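3 数据采集

这一节写得比同类论文里的对应部分长，原因很简单：Warnero 的策略网络结构并不新，损失函数也是现成的，最后那些让我们在实验室里喊出声来的抓取动作，差别几乎全部来自样本是怎么攒出来的。我们在前两版系统里把采集当成一项后勤工作，直到第三版才开始像设计网络一样设计它，收获远远超出预期。下面依次交代工位、物品、示范、自主采集、标注与筛选，以及几处我们走过的弯路。凡是我们认为别的实验室可以直接照搬的做法，都尽量写到能照着做的程度。

3.1 采集目标

Warnero 面向的任务是杂乱料箱中的单件取放：给定一个盛有若干日用小件的料箱，机械臂每次取出一件，放到相邻的料箱里，直到源料箱清空，然后交换两箱的角色，反向继续。任务本身朴素，却包含了我们最关心的几类困难：物体贴墙、物体进角、物体之间互相遮挡、细长物体平躺在箱底，以及软质物体在手指间变形。

我们希望样本满足以下几个条件。首先，样本里必须有足够多的失败。只含成功示范的数据集训练出来的策略在箱子中央表现漂亮，一到墙边就犹豫，因为它从来没见过手指蹭到箱壁之后该怎么办。其次，每条样本要带上完整的过程，包括接近、试探、合拢、提起、转移和释放，中间不做剪裁。再次，样本的分布要由任务自己产生，尽可能少依赖人去摆放。人摆东西有强烈的习惯，会下意识地把物体隔开，让长轴朝着自己，把好看的一面翻到上面。我们第一版数据里的刷子有相当大一部分是刷毛朝下、手柄朝右的，网络老老实实地学会了这一点，换一个人来摆，成功率立刻掉下去。

双箱往返的安排就是冲着最后这一条来的。物体从一侧被放下时会滚、会弹、会搭在别的物体上，停下来的姿态带着物理过程的痕迹，比任何一个研究生摆得都自然。并且往返一旦跑起来，就不再需要人工复位。对于一个夜里也想继续攒数据的小团队来说，这个性质实在太可爱了。

3.2 工位

采集工位设在 Dankwa 实验楼一层。两只灰色料箱前后相接，外围是浅色木质台面和木条，两箱相接处的两侧各用一只杆式夹具夹紧。夹具是五金店里能买到的普通货色，比我们最初加工的专用卡座可靠得多：专用卡座在反复碰撞之后会产生细微松动，而夹具松了一眼就能看出来，拧一下就恢复。机械臂从台面一侧伸入，腕部下方悬挂连杆式夹爪，线缆沿臂身外侧走线，在关节附近留出一个较大的弯，以免大幅转动时拉紧。

料箱的尺寸受制于臂展。我们希望夹爪能以接近竖直的姿态到达箱底的每个角落，同时不让前臂碰到远侧箱壁。为此 Dela Boateng 写了一个小工具，在仿真里把箱子的位置、高度和底座朝向一起搜索，目标函数是可达的箱底面积减去一个与奇异位形有关的惩罚项。搜索结果比我们凭直觉定的位置更靠近底座，乍看别扭，装好之后却让角落里的抓取变得从容了许多。我们很推荐在动手固定任何东西之前先做这一步，它只花了一个下午，后来省下的时间没法算。

视觉输入来自固定在工位旁的相机。相机与料箱之间的相对位姿是整个系统里最怕变动的量，所以我们在每个采集时段开始时自动做一次校验：机械臂以若干固定姿态停在箱子上方，程序比较夹爪在图像中的预测位置和检测位置，残差超过阈值就拒绝开工，并在 Farkutero 的界面上提示重新标定。Farkutero 是我们自己的采集调度软件，第 3.5 节会详细说。图 2 给出采集进行中的工位，前箱里散放着一把白背刷子、一个黑色椭圆形物件和一个深蓝色的小星形物件等，夹爪位于箱子偏右的一侧。
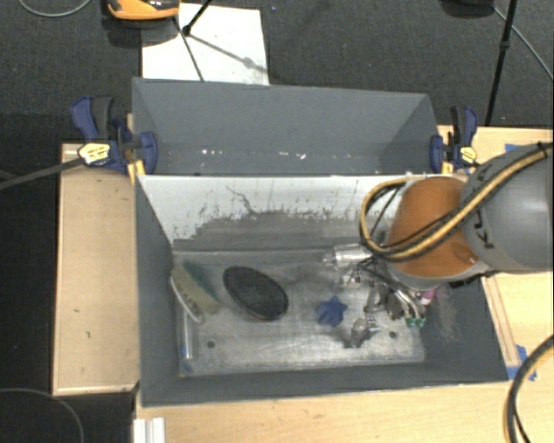 箱体表面的处理值得多说几句。我们在项目开始时给箱子内壁做过一轮均匀喷涂，图像干净，背景分割极其省事，训练曲线也漂亮得让人高兴。问题在于夹爪工作起来必然刮擦，涂层很快磨花，于是后期数据的背景和前期对不上，早期训练的分割模型把划痕当成了细长物体，机械臂便非常认真地去抓一道划痕。我们讨论过定期重喷，最后决定反其道而行，允许箱体自然磨损，把磨损当作一种免费的背景增广，并在训练时按采集时段分层采样，使每个批次都含有不同磨损阶段的图像。效果出奇地好。策略对划痕、反光和刮掉的涂层几乎完全无动于衷，迁移到 Brikton 分部那套颜色不同的料箱时，我们只做了白平衡调整就能运行。

光照也采取同样的态度。我们没有给工位加遮光罩，上午和傍晚的自然光都进入了数据集。唯一的限制来自金属表面的镜面反射：当某个角度的高光恰好饱和时，深度估计会在箱底挖出一个不存在的坑。我们尝试过偏振片，画面变暗带来的噪声抵消了好处，于是改为在软件中对饱和区域做掩码，并把掩码作为额外通道送进网络。网络很快学会了在掩码区域依赖邻近信息，这一点在附录的可视化里看得很清楚。

3.3 物品集

物品集共 66 件，全部是日用品和玩具一类的小件。挑选时我们避开了按类别凑数的做法，转而从抓取的角度提问：这件东西有没有一个一眼看上去很诱人、实际却夹不住的部位？凡是回答有的，优先收进来。刷子就是典型。它的刷毛一侧看起来厚实，手指压上去却会陷进去，合拢后提起时整把刷子绕着接触点转动，多半会掉；从背面的窄边下手则很稳。一个只看几何形状的抓取规划器很难分辨两者，而一个见过足够多次掉落的网络可以，看着它在训练过程中逐渐把偏好从刷毛挪到刷背，是整个项目里最让人兴奋的时刻之一。

细长的管状物体是另一个有意保留的难题。它们容易滑到箱壁与箱底的交线上，平行于墙躺着，手指没有空间插入墙与物体之间。人会用指尖把它拨出来再拿，我们希望策略也能学到这个动作，因此在物品集里放入了多种粗细和摩擦系数的细长件。透明和半透明的物体同样保留下来，它们对深度传感不友好，正好迫使网络更多地利用外观线索。

扁平物体的比例经过几次调整。起初扁平件过多，采集时段里大量时间耗在反复的失败尝试上，源料箱总也清不空，往返循环停滞。我们把扁平件减少，并规定每次投入的组合里扁平件不超过两件，循环随即恢复顺畅。这种配比上的调节看似琐碎，却直接决定了单位时间内能得到多少有信息量的样本，我们建议把它当作超参数来认真对待。

软质和带丝绒、流苏的物体带来了意料之外的好处。它们的外形每次落下都不同，同一件物体在数据集中出现许多次，几乎没有两次一样。按我们的消融实验，把软质件从训练集中剔除之后，硬质件的抓取成功率也会下降。我们目前的解释是，软质件促使网络学到更局部的接触判断，而这种判断对硬质件同样有用。这个解释还需要更严格的验证，但现象在不同随机种子下都稳定出现，我们非常愿意看到别的团队来复现或推翻它。

物品按组投入。每组由程序随机抽取，操作者按屏幕上的清单从架子上取下来，整组倒进前箱，不作任何整理。倒这个动作也有讲究。最早我们是一件一件放的，后来改用一个浅盆一次倒入，堆叠明显增多，初始状态的多样性随之上升。

3.4 人工示范

冷启动阶段需要人工示范。我们一共采集了 1182 条遥操作示范，由团队成员轮流完成。操作者手持一个六自由度输入设备，面前是固定相机的实时画面，看不到真实工位。让操作者只看相机画面是一个关键的决定。若允许直接看工位，人会利用画面中不存在的信息，例如探身去看被手臂挡住的部分，由此产生的示范对于只能看到图像的策略来说是无法解释的。只看画面的操作者动作更慢，试探更多，失误也更多，而这些试探恰恰是策略最需要学的东西。

示范分为两类。第一类是自由示范，操作者按自己的判断选择目标并完成取放。第二类是指定起点的恢复示范：程序先让机械臂进入一个不利状态，例如手指已经压在物体顶部、夹爪已经偏出箱中心并贴近墙壁，或者两件物体同时被夹住，随后把控制权交给操作者，由其设法挽回。恢复示范做起来很累，操作者普遍反映比自由示范费神，但它们对最终策略的贡献按条计算要高得多。在只用自由示范训练的版本里，机械臂碰壁之后的典型表现是原地抖动；加入恢复示范之后，它会先抬起一小段，挪开，再重新下探，动作之流畅让我们第一次看到时都停下了手里的活。

操作者之间的风格差异曾经困扰我们。有人习惯先在物体上方悬停再下降，有人走斜线直接切入；有人喜欢长轴对齐，有人偏爱从任意角度夹住重心。行为克隆对这种多模态分布很敏感，早期模型会在两种风格之间取平均，结果落在哪一种都不对的地方。我们没有去统一操作规范，因为一旦规定了动作，示范的多样性就会塌缩。取而代之的是在模型中引入一个离散的隐变量来吸收风格差异，细节见第 4 节。就采集而言，只需要在每条示范里记录匿名的操作者编号，事后就能检验隐变量是否确实捕捉到了风格。

示范时段的长度经过一番摸索。时段太短，操作者刚找到手感就结束了；时段太长，后半程的示范明显变得保守，总是挑最容易的那件下手，把难的留到最后，再以各种理由跳过。我们的对策是把目标选择权部分收归程序：在每组物品中随机指定一件必须首先取出的目标，其余由操作者自由选择。这样，埋在下面的和贴着墙的物体都有机会在箱子还很满的时候被尝试。

遥操作延迟也会悄悄改变示范的性质。延迟偏高时，人会不自觉地采用走走停停的策略，每移动一小段就等画面跟上。训练出的策略忠实地继承了这种节奏，运行时一顿一顿的，而它自己的控制回路其实没有任何理由需要等待。我们把画面传输改为本地直连，又在数据预处理中压缩了速度接近零的片段，这种停顿便消失了。压缩时要小心保留夹爪合拢前后的短暂静止，那段时间手指正在与物体建立接触，删掉它会让策略在还没夹稳时就急着提起。我们在这里栽过一次跟头，当时整整一批模型都表现得像赶时间一样。

3.5 自主采集

有了由示范训练出的初始策略，采集就可以交给机械臂自己。自主采集阶段共得到 3000 次抓取尝试。调度由 Farkutero 完成，它负责选择当前源料箱、调用策略、监视安全条件、判断结果并写入日志。每次尝试开始时，Farkutero 从策略给出的候选动作中采样，采样温度随采集进程变化：早期温度较高，鼓励机械臂去碰一些把握不大的目标；随着策略更新，温度逐渐降低，并把省下来的探索预算集中到模型之间分歧较大的区域。

分歧度量采用一个由若干成员组成的小型集成模型。对同一张图像，各成员分别预测每个候选抓取的成功概率，预测方差大的位置被认为信息量高。我们起初担心方差会被图像噪声主导，把机械臂引到反光和阴影上去。实际跑下来，引到反光处的情况在第一次更新后就迅速减少，因为集成成员在那里的几次失败中很快达成了一致。之后的高方差区域几乎都是真正有趣的地方：两件物体相接的缝隙，细长件的端部，还有软质件拱起来的褶皱。翻看那几天的采集记录是一件特别享受的事，机械臂像是带着好奇心在箱子里找问题。

成功与否由程序自动判定，使用两路相互独立的信号。第一路是夹爪在提起之后的开合位置，完全合拢意味着手里没有东西。第二路是图像差分：比较尝试前后源料箱和目标料箱的画面，源箱应当少一件，目标箱应当多一件。两路一致时直接采用；不一致时，该次尝试进入待审队列，由人查看录像后裁定。待审的样本里有大量细薄物体，夹住之后开合位置与空夹几乎没有区别，单靠第一路会系统性地把它们判为失败。倘若我们当初偷懒只用夹爪信号，策略就会学到永远不要去碰薄的东西，而指标上还看不出任何异样。

图像差分也有自己的软肋。源箱里的物体在抓取过程中常常被连带移动，差分图里到处是变化。我们改为比较分割后的物体数目与外观特征，匹配时允许位置自由变动。对于掉落在两箱交界处的物体，程序会报告源箱少了一件而目标箱没有增加，此时 Farkutero 暂停循环，并发出提示，由值守者把物体放回源箱。交界处掉落在采集早期比较频繁，我们随后把转移路径的高度抬高了一些，并要求释放点离交界处留有余量，掉落次数大幅减少。

安全监视的原则是宁可多停。力矩超限、通信中断、相机帧时间戳不连续，任何一项触发都会使机械臂停在原位等待确认。为了不让停机吃掉采集时间，我们为常见的轻微超限设计了自动退让：沿来路抬起一段固定距离，重新读取图像，然后继续。退让过程同样写入日志，并且在后来的训练中成了重要的恢复样本来源。把异常处理当成数据来存，这个想法最早是 Dela Boateng 在一次调试时随口提出的，实现起来只改了日志模块的几行代码，回报却大得不成比例。

策略更新采用分段进行的方式，每段采集结束后重新训练，新旧数据合并，按尝试结果和采集阶段加权。我们试过在线更新，模型参数在采集过程中持续变化，结果日志变得难以解读：某次奇怪的动作究竟来自探索、来自刚刚更新的参数，还是来自标定漂移，很难分清。分段更新在样本效率上略有损失，换来的是每一段数据都对应一个确定的策略版本，出了问题可以完整回放。对于团队规模不大、需要频繁排查硬件问题的项目，我们认为这笔交易非常划算。

3.6 标注与筛选

自主采集的全部尝试经过筛选之后，保留 2000 次用于最终训练。筛选的目标是去掉记录本身有缺陷的样本，保留一切记录完整的样本，无论其成败。具体剔除的情形包括：图像流中断；夹爪状态与控制指令之间存在无法解释的时间差；人在尝试过程中进入了料箱上方；待审后仍然无法判定结果；以及同一静止状态下几乎完全重复的尝试。最后一种数量不少。某件物体卡在角落里时，早期策略会以近乎相同的方式反复尝试，除了第一次之外，后面的失败没有带来新的信息，却会在损失中占据很大的比重。我们在图像特征与动作的联合空间中做近邻检索，对过密的簇只保留其中少数代表。

去重的力度需要把握。去得太狠，会把真正的随机性一并抹掉：同样的图像、同样的动作，有时成功有时失败，这种不确定性本身就是策略应当知道的。因此我们规定，如果一个密集簇内部的结果不一致，则整簇保留。这条规则加上去之后，集成模型给出的概率校准得明显更好，预测把握不大的动作确实时成时败，不再是清一色的过度自信。

除成败之外，每次尝试还带有一组过程标注，包括首次接触的时刻、提起的时刻、释放的时刻，以及失败的类型。失败类型分为未接触、接触后滑脱、提起后掉落、误夹多件和转移途中掉落。时刻类标注由力矩和夹爪信号自动生成，再由人抽查；失败类型由人逐条确认。为了让确认工作不至于枯燥到出错，我们做了一个极简的回放界面，每条尝试自动跳到首次接触前的片刻开始播放，标注者只需按一个键。工具写好之后标注速度提升得如此明显，以至于原本安排在整个六月完成的工作提前收尾，剩下的时间我们用来把前两版系统的旧数据也标了一遍，供对比实验使用。

标注一致性通过重复标注来检查。一部分尝试会在不告知标注者的情况下再次出现在队列里，由另一人标注。分歧集中在滑脱与提起后掉落之间，两者的界线取决于物体是否已经完全离开箱底，而固定视角下有时很难看清。我们没有强行裁决，在训练中对这两类采用软标签，允许一条样本按标注者的意见分摊到两类上。误夹多件的分歧则主要源于软质件与硬质件的勾连，手指夹住的是一件，另一件被带了起来。经过讨论，我们把带起也算作误夹，因为对下游任务来说后果一样。

3.7 数据的组织

每次尝试存为一个独立的目录，包含图像序列、关节状态、末端位姿、夹爪开合、控制指令、策略版本号、标定版本号和标注。我们特意把标定结果与数据一同存放。固定相机哪怕被轻轻碰过一次，碰前碰后的数据就必须使用不同的外参，把外参放在全局配置文件里迟早会出错，我们在第二版里就为此丢掉过一整段采集。

所有时间戳统一到控制计算机的时钟。图像到达的时间与曝光的时间之间有一段差值，这段差值必须单独测量并扣除，否则网络看到的画面总比动作滞后。测量方法很简单：让机械臂做一段往复运动，分别从关节读数和图像中提取末端轨迹，用互相关求出时间偏移。我们把这项测量也并入了开工前的校验流程，与相机位姿校验一同进行，整个过程无需人工介入。

数据划分以物品为单位，同一件物品的所有尝试只会出现在训练、验证或测试中的一个部分。由于一个箱子里同时有多件物品，严格按物品划分意味着每一组投入的物品必须来自同一划分，这在投放清单生成时就要保证，事后补救是来不及的。我们是在采集进行到一半时才意识到这个问题的，此前的数据只能全部归入训练集。写在这里，希望后来者在生成第一份清单之前就把划分定好。

对于 Brikton 分部采集的补充数据，我们单独存放，不参与训练，只用来检验跨工位的泛化。两处使用相同的软件版本和相同的校验流程，料箱、光照和背景各不相同，夹爪的机械结构一致。补充数据的意义在于回答一个很实际的问题：把策略搬到另一张台子上时，需要重新采多少数据。第 5 节给出的结果相当鼓舞人心。

3.8 采集过程中的几点观察

第一，磨损在夹爪上比在箱体上更要紧。手指表面的摩擦随使用逐渐变化，同一动作在采集初期和末期的成功率可能不同，而图像中几乎看不出差别。我们后来把手指更换的时间写进元数据，并在训练中把更换后经过的尝试次数作为一个标量输入。网络对这个输入的利用方式很有意思：手指较旧时，它倾向于选择接触面更大的抓取，动作也更慢。没有人教过它这一点。

第二，墙边的物体会积累。双箱往返运行一段时间之后，容易取的物体不断来回，难取的物体则慢慢聚集到箱壁附近，停在那里很久。从数据角度看，这是一种自动的难例富集，越往后采到的样本越难，策略也越有东西可学。从循环角度看，它会拖慢节奏。我们折中的办法是设定一个连续失败的上限，达到上限后切换到专门的拨动动作，用手指沿墙面轻推，把物体带离墙边，再交还给抓取策略。拨动动作起初是手写的，采集了一段之后，由学习得到的版本取代，后者学会了利用物体的圆弧边缘使之滚动，手写版本完全没有考虑过这种可能。

第三，箱里物体的数量存在一个舒适区。太空的箱子没有遮挡，样本单调；太满的箱子里几乎每次抓取都会碰到别的物体，失败类型集中在误夹。我们让每组的件数在一定范围内随机变化，并且不在清空前补充，于是同一组物品从满到空的完整过程都被记录下来。策略因此见过同一件物体在拥挤和空旷两种条件下的样子，我们认为这对它选择取出顺序很有帮助。

第四，手臂自身造成的遮挡应当保留在数据里。固定相机的代价是机械臂伸入之后会挡住一部分箱底，我们曾经只使用手臂移开之后拍摄的图像来做决策，执行过程完全开环。改为全程闭环之后，网络必须在部分遮挡的画面上继续工作，它很自然地学会了记住被挡住的物体在哪里，并在手指接近时根据露出来的那一小部分修正位置。在采集阶段全程录像的做法，使我们无需重新采集就能完成这个转换，原先为排错而存的录像一下子变成了训练数据，这大概是整个项目里运气最好的一件事。

第五，人在场与否会影响采集到的内容。有人值守时，卡住的物体往往很快被随手拨开，难例还没来得及形成就被清除了；无人值守的夜间时段，循环只能依靠自身的恢复动作，数据里留下了长长的、曲折的挣扎过程。最初我们把夜间的这些片段视为低效，差一点就按失败率把它们筛掉。逐段回放之后才发现，那里有全数据集中最丰富的恢复行为，包括若干次在多次失败后换一个方向下探而最终成功的尝试。现在值守者的规程里写明，除非触发安全停机或物体落在箱外，否则不要动箱子里的东西。

第六，采集软件应当尽早冻结接口，尽晚冻结内容。Farkutero 的日志格式在第一天就确定为键值结构，允许随时增加字段而不影响已有的读取代码。手指更换时间、退让记录、标定版本号都是中途加进去的，若格式是固定列，我们多半会因为嫌麻烦而放弃其中的某几项。旧样本中缺失的字段在训练时用一个可学习的占位向量代替，对性能没有可察觉的影响。

在以上数据的基础上，第 4 节介绍策略网络的结构与训练目标，其中隐变量的设计直接针对第 3.4 节所述的操作者风格差异，饱和掩码通道和手指使用次数的输入方式也在那里一并说明。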